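3. Putting the sensors in

Do section 2 first (hub plugged in, light solid blue). If the light is still blinking, stop and go back.

What you need out on the table: the Clurnuvon hub, the sensor pucks, the sticky pads, phone with the Tumelia app. Screwdriver only if you have the older pucks with the screw-down lid.

3.1 Wake up a puck

1. Pull the plastic tab out of the battery slot. All the way. If it tears, open the lid and get the rest with tweezers.
2. Puck beeps once. No beep - battery in upside down, flip it.
3. In Tumelia, tap Add, then Leak sensor.
4. Type in the pairing code. Default is 2811 on every new puck. Change it later under Settings, Security.
5. Wait for the second beep. Can take 2 minutes. Do not close the app while its searching.
6. Give it a name you will understand at three in the morning. "Kitchen sink" good. "Sensor" bad.

Repeat for each puck, one at a time. Pairing two together mixes up the names and you will have to reset both.

Note: error 2167 means the hub is busy with an update. Leave it alone, try again after lunch.

3.2 Pick your spots

Keep the puck on the floor, metal feet down. Water has to touch the feet or you get nothing.

Under the kitchen sink: back corner, behind the cleaning stuff. Not on top of a shelf liner with ridges.

Water heater: next to the drain pan, not in it. Some pans hold a little water all the time and the alarm will never shut up.

Toilet: behind the base, on the shutoff valve side.

Basement: lowest point of the floor. Pour out a cup of water and see where it runs, then dry it up and put the puck there.

Caution: do not stick a puck to bare concrete with the pads. They let go. Just set it down.

Caution: keep pucks away from floor heating vents. Battery life drops a lot.

3.3 Range

Thick walls and metal ducts eat the signal. App shows bars for each puck. Two bars is fine. One bar, move the hub first, then the puck. If that does not help, get the Latska extender and put it halfway. Extender pairs the same way, same code.

Stairwells are weird. Try the puck on the other side of the door frame before you buy anything.

3.4 Laundry area

Separate section as this is where most people get it wrong.

1. Check the supply hoses first. Bulges, rust at the fittings, cracks - replace the hose, then come back here. A sensor does not fix a bad hose.
2. One puck behind the washer, between the hose connections and the wall. Slide it in with a yardstick.
3. Front loader? Second puck on the floor at the front. Door seals leak forward, hoses leak back.
4. Wipe the seal and the inside of the door glass before you test. Hair or a sock edge caught in there is enough to cause a drip.
5. Leave the puck 10 inches clear of any detergent you keep on the floor. Dried soap on the feet gives false alarms.
6. Run the shortest cycle, empty, and stay in the room for the spin. If the puck walks across the floor use the Prado rubber mat, sold separetely.
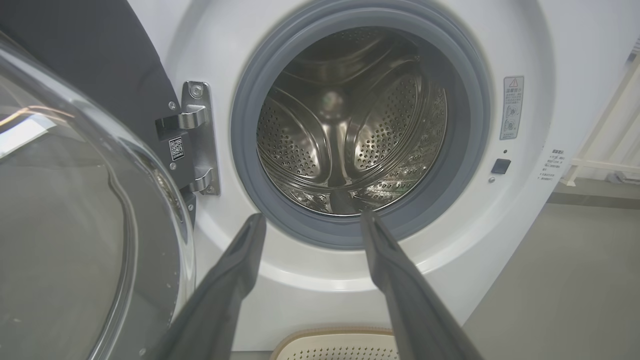
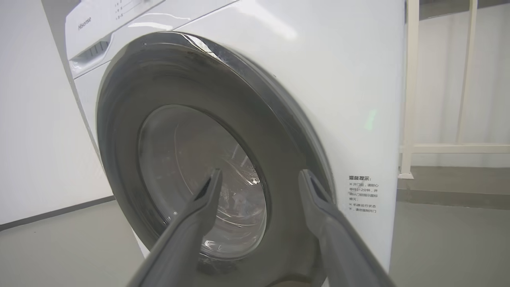

Front-loading washer: opened door and hinge first, then the door side and detergent drawer.

3.5 Test the alarm

1. Wet a paper towel, press it on the metal feet.
2. Puck should sound right away, phone a few seconds after.
3. Dry the feet. Alarm stops by itself.
4. Phone silent? Notifications are off. Phone settings, not the app.
5. Do this again every February, or whenever you change the batteries.

Do not dunk the puck in a bucket. Warranty does not cover that.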